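About Hidilgate

Hi, I'm Maja Sobczak, and I write most of what you'll read on Hidilgate. The rest is by Mpho Nel, who edits me (heavily) and handles everything we publish on southern Africa. We cover foreign policy and borders, and mostly the kind of regional politics that gets two paragraphs in the big papers and then disappears until something blows up.

I started the site from my living room after a long argument with a friend over whether small countries get any real say in the deals signed over their heads. I thought they did, sometimes. He thought I was dreaming. I wrote him a 20-page email, he never answered it, and I figured somebody else might want to read it!
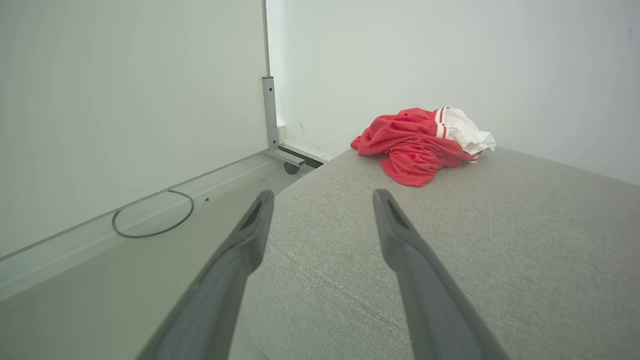 What we write

Long pieces, mainly. River treaties, border crossings, trade blocs, who's talking to whom and who has stopped. We try to say plainly what we know and what we're guessing at. If a minister makes a claim, we go look for the paper behind it, and if we can't find the paper we tell you so.

We do have opinions. I'm suspicious of sanctions that never end, and Mpho is suspicious of nearly every peace conference held in a nice hotel. We don't always agree, and when we really don't, we run both pieces side by side and let you yell at us in the comments.

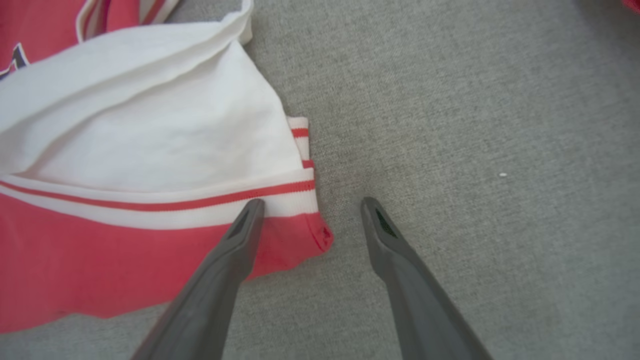

Red, white and a gray carpet

Our longest-running series is the Maluleke Letters, Mpho's column on migration, customs posts and the towns that live off them. It's up to 60 installments now and still the thing people write in about most. My own series, on water sharing between neighbors who can't stand each other, has a smaller crowd but a very loyal one (hello to all of you).

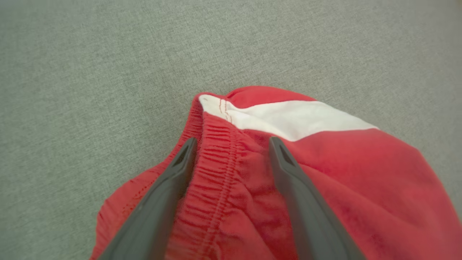
Who pays for it

Readers do. We have over 70 paying members, and their money covers hosting, translation and the odd train ticket. Komeo looks after the website and Jeken does our translations, and we pay them both like any other customer would. We don't take money from governments, parties or embassies, and we've turned down a couple of very friendly offers.

We put out 4 long pieces a month, plus a short Sunday roundup when I've managed to keep up with the news. 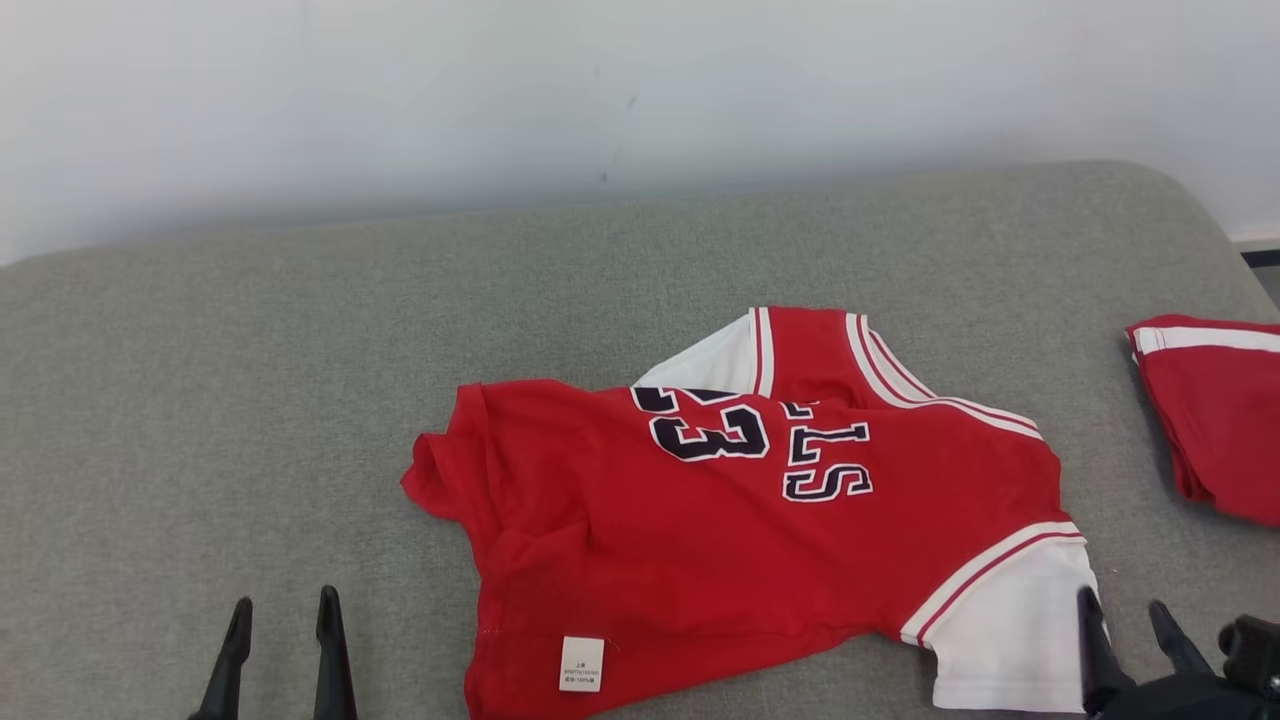 The roundup is free and always will be, so if you only want to dip in, start there. December is slower, as we both take time off, but the archive stays open.

Write to us

Corrections go to the top of the pile, so please send them. Pitches are welcome too, especially from people who live in the places they're writing about. Tell us what happened and how you know. A few lines is plenty, and one of us will write back.

Page last updated 26 November 2023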